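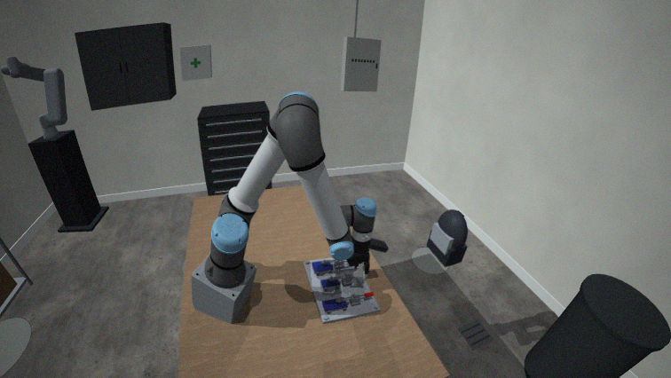
연한 갈색 나무 테이블과 얼룩덜룩한 회색 콘크리트 바닥

베란다 창틀 때문에 한 번이라도 스트레스 받아 보신 분 손! 저는 이 집에 이사 온 첫해 여름에 알루미늄 창틀을 철수세미로 박박 밀었다가 제대로 망친 사람이에요. 까만 때는 빠졌는데 표면이 뿌옇게 긁혀서, 그 뒤로는 먼지가 두 배로 더 잘 끼더라고요(지금도 안방 쪽 창틀은 햇빛 들면 자국이 다 보여요). 그래서 오늘은 알루미늄 창틀이랑 방충망 틀, 레일까지 제가 지금 쓰는 방법을 쭉 적어 볼게요.

일단 물부터 뿌리지 마세요. 레일에 흙먼지가 쌓인 상태에서 물이 닿으면 진흙이 돼서 구석으로 다 밀려 들어가요. 마른 붓으로 먼저 쓸어내고 청소기 틈새 노즐로 빨아들이는 게 순서입니다. 붓은 페인트용 평붓 중에 털이 짧고 빳빳한 게 제일 좋았어요. 칫솔은 모서리에는 괜찮은데 긴 레일을 하려면 팔이 너무 아파요.

그다음은 미지근한 물 600ml에 주방용 중성세제 두세 방울. 진짜 이거면 돼요! 극세사 걸레를 적셔서 꼭 짠 다음 한 방향으로 닦고, 맑은 물 걸레로 한 번 더, 마지막은 마른 걸레예요. 세제가 남으면 얼룩이 지니까 두 번째 단계를 건너뛰지 마시고요.

베이킹소다나 락스 쓰시는 분들 계시죠? 알루미늄은 알칼리성에 약해서 색이 거뭇하게 변할 수 있어요. 식초도 오래 올려 두면 안 좋아요. 저는 과탄산소다를 풀어서 방충망 틀에 발라 놨다가 얼룩이 생겨서 결국 틀 한 짝을 새로 맞췄답니다. 그 뒤로 창틀에는 중성세제만 써요.

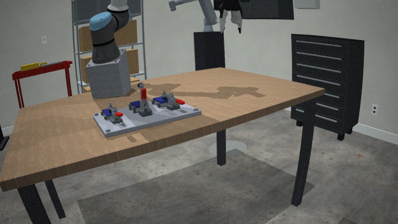

글: 채은지(생활 칼럼 필자)

레일이 뻑뻑할 때 식용유 바르는 건 말리고 싶어요. 처음엔 스르륵 잘 밀리는데 금방 먼지랑 엉겨서 끈적끈적해집니다. 실리콘 윤활제를 마른 천에 살짝 뿌려서 레일 윗면만 훑어 주세요. 직접 분사하면 바닥까지 튀어서 미끄러워요(양말 신고 넘어질 뻔했어요). 그래도 안 밀리면 롤러 문제일 가능성이 커요. 창짝 아래 옆면에 작은 나사가 있는 제품이면 드라이버로 조금씩 돌려서 높이를 맞춰 보세요. 한 번에 반 바퀴씩만요!

물구멍도 꼭 보셔야 해요. 창틀 바깥쪽 아래에 있는 작은 구멍인데, 여기가 막히면 비 오는 날 물이 안으로 넘쳐요. 저는 나무 꼬치에 물티슈를 감아서 뚫어요. 8월 장대비 오기 전에 해 두면 마음이 편해요. 벌레가 들어올까 봐 테이프로 막아 두신 분은 떼어 내고 물구멍용 방충망 스티커로 바꾸세요. 저희 집은 14장 한 봉지로 온 집 창문을 다 붙이고도 남았어요.

흠집 얘기도 조금만. 얕은 흠집은 같은 색 보수 펜으로 콕콕 찍듯이 바르면 멀리서는 잘 안 보여요. 문지르면 얼룩처럼 번지니까 찍고 말리고, 또 찍고 말리고. 은색 틀은 색 맞추기가 은근히 까다로워서 꼭 안 보이는 데에 먼저 발라 보세요. 하얗게 가루처럼 일어난 부분은 부드러운 천에 알루미늄용 광택제를 콩알만큼 묻혀서 살살 닦으면 되는데, 도장된 틀에 쓰면 칠이 벗겨질 수 있으니 제품 설명부터 읽으시고요.

고무 패킹은 물걸레로만 닦고 그늘에서 말려요. 딱딱하게 굳었거나 모서리가 벌어졌으면 갈아 주는 게 낫습니다. 헌 패킹을 손가락만큼 잘라서 철물점에 들고 가면 맞는 걸 금방 찾아 주세요. 길이는 대략 한 뼘 정도 여유 있게 사 오시고, 끼울 때 잡아당기지 마세요. 늘려서 끼우면 겨울에 줄어들어서 모서리가 또 벌어져요. 저는 그걸 모르고 두 번 샀어요. 다음 글에서는 방충망 갈 때 주름 안 잡히게 당기는 법을 적어 볼게요!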